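The Open Day at Clundix

I only went for the sausage sizzle. I want that on the record, because my sister has been telling people I've got a thing for robots, and I haven't. I've got a thing for onions on white bread, and the flyer said there'd be plenty.

Clundix is the long grey building past the Turnuleck turn-off, the one everybody calls the biscuit factory even though it hasn't made a biscuit in my lifetime. I'd driven past it every Wednesday for years on my way to Mum's and never seen the gate open. Now it had balloons on it.

A woman in a green polo gave me a sticker with the number 782 on it. "For the draw," she said. "And for the dishes."

"What dishes?"

She was already stickering the next bloke.

The Kitchen

They took us through in batches, past a wall of lockers and a drinks machine with a sad little queue of kids at it, and into a room done up like somebody's kitchen. There was a name painted over the door, Mutura, in the sort of curly letters you'd put on a boat. I thought that was the brand of the kitchen. It was the name of the robot, and I'd been calling it "mate" under my breath for a good five minutes before I found out.

A young fella with a headset explained that Mutura was learning to clear up after tea. Plate off the mat, plate into the rack, next plate. It had done 1000 of them since January, he said, and he said it the way my uncle talks about his lambs. There was a screen on the wall showing the view from the gripper, so we could all watch the job from the robot's end — which was a funny feeling, like looking down and finding you've got somebody else's hands.

I had the same placemats at home. Well, mine are stripy too, and near enough. I started feeling quite protective of them.

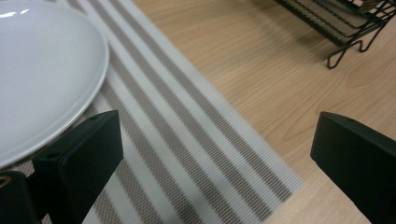 My Turn

The headset fella asked for a volunteer to drive, and looked at my sticker, and I finally understood about the dishes.

You hold a handle with a trigger on it, that's all. Squeeze and the fingers close, let go and they open. I've used harder things at the petrol station. But the minute I had hold of it the whole room went quiet behind me and my elbow forgot which way it bent. I went sideways. I went up. I gave the rack a tap that made a little kid say "uh-oh" very clearly.

"Take your time," said the fella. "Come in flat, like you're sliding a letter under a door."

So I did. I thought about Mum's kitchen, and how she never lets me near the good plates, and I slid the letter under the door and squeezed. The plate came up! It wobbled, and I wobbled, and I'm fairly sure I said a word you shouldn't say at an open day. Then it was over the rack, then it was in the rack, and two old ladies at the back clapped like I'd landed a plane.

Then Mutura had a go by itself. Same plate, put back on the same mat. It stopped halfway across, and I'd swear it wobbled exactly the way I had, a little dip to the left. The fella frowned at his laptop.

"It's not meant to pick things up that fast," he said.

I kept quiet about the word.

The Draw

They called the numbers out in the car park, off the back of a ute, and 782 won second prize. I got a tea towel with Ķēniņš printed across it, which I can't pronounce and neither could the woman in the green polo. She reckoned it was the next robot. It was going to do the drying.

I took the tea towel round to Mum's and told her the whole story while she washed up. She listened right through to the end, then handed me a good plate, wet, and went to put the kettle on.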